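컴퓨터 정비 모임 소식: 부품을 빼는 순서에 대하여

안녕하세요. 오래된 데스크톱을 고쳐서 다시 쓰는 모임 Ondarwood의 10월 소식입니다. 저는 한국어로 글을 쓰는 것이 아직 조금 느립니다. 어색한 문장이 있으면 너그럽게 읽어 주시기 바랍니다.

이번 달에는 Barroso 사무실에서 쓰던 데스크톱이 들어왔습니다. 모두 210대입니다. 한 번에 이렇게 많이 받은 것은 처음이라서, 창고 선반을 다시 정리해야 했습니다. 모임이 시작된 후에 지금까지 정비한 컴퓨터는 1216대이고, 그중에서 626대는 동네 도서관과 공부방으로 갔습니다. 나머지는 부품으로 나누어 다른 컴퓨터에 사용했습니다.

새로 오신 분들이 제일 많이 물어보시는 것은 분해하는 순서입니다. 정답이 하나만 있는 것은 아니지만, 우리 작업대에서는 보통 이렇게 합니다. 먼저 전원선을 뽑고 전원 버튼을 몇 초 동안 누릅니다. 그다음에 본체를 옆으로 눕히고 옆판을 엽니다. 하드디스크를 먼저 빼고, 메모리를 빼고, 마지막에 CPU를 뺍니다. CPU 위의 방열판은 나사를 대각선 순서로 조금씩 풀어 주십시오. 오래된 서멀 그리스가 굳어서 방열판이 잘 안 떨어질 때가 있는데, 그때는 위로 당기지 말고 좌우로 천천히 돌리는 것이 좋습니다.

CPU를 뺀 다음에는 소켓이 열려 있는 상태가 됩니다. 이때가 제일 조심해야 하는 시간입니다. 나사 한 개가 소켓 안으로 떨어지면 핀이 휘어질 수 있고, 휘어진 핀을 펴는 일은 아주 어렵습니다. 그래서 소켓 위에서는 드라이버도 나사도 들고 지나가지 않는 것을 부탁드립니다. 빼낸 CPU와 메모리는 책상 위에 그냥 두지 않고 정해진 받침에 놓습니다.

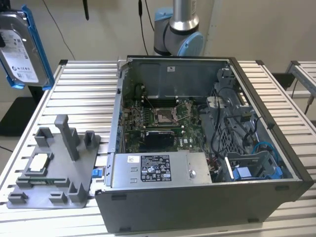
메모리부터 빼는 편이 낫지 않느냐는 의견을 Tuvard에서 보내 주셨습니다. 그쪽 작업실에서는 하드디스크를 나중에 빼는데, 디스크를 손에 든 채로 다음 일을 생각하다가 떨어뜨린 적이 있어서 그렇게 바꾸었다고 합니다. 좋은 의견이라고 생각합니다. 다만 우리는 디스크의 자료를 지우는 일이 오래 걸려서, 디스크를 먼저 빼서 그 일을 시작해 놓는 것이 편합니다. 파란색 플라스틱 캐리어에 들어 있는 디스크는 캐리어와 함께 빼 주시고, 캐리어는 버리지 말아 주십시오. 나중에 따로 구하려고 하면 맞는 것을 찾기가 쉽지 않습니다.

SATA 케이블에 대해서도 한 가지 말씀드리겠습니다. 케이블을 뺄 때 선을 잡고 당기는 분이 계십니다. 꼭 커넥터 부분을 잡아 주십시오. 금속 고리가 있는 커넥터는 고리를 누른 다음에 빼야 합니다. 지난달에 이런 이유로 못 쓰게 된 케이블이 세 개 나왔습니다. 비싼 물건은 아니지만 조금 아까웠습니다.

전원 공급 장치는 뚜껑을 열지 않습니다. 전원을 끈 후에도 안에 전기가 남아 있을 수 있어서 위험합니다. 소리가 이상하거나 냄새가 나면 종이에 증상을 써서 붙이고, 문 옆의 상자에 넣어 주시면 됩니다.

다음 모임은 오후 3시에 Sanow 작업실에서 시작합니다. 정전기 방지 손목띠는 준비되어 있고, 작은 십자드라이버는 수가 부족하니 가지고 계신 분은 가져와 주시면 감사하겠습니다. 늦게 오시는 분은 뒷문으로 들어오십시오. 앞문은 오후 5시에 잠깁니다.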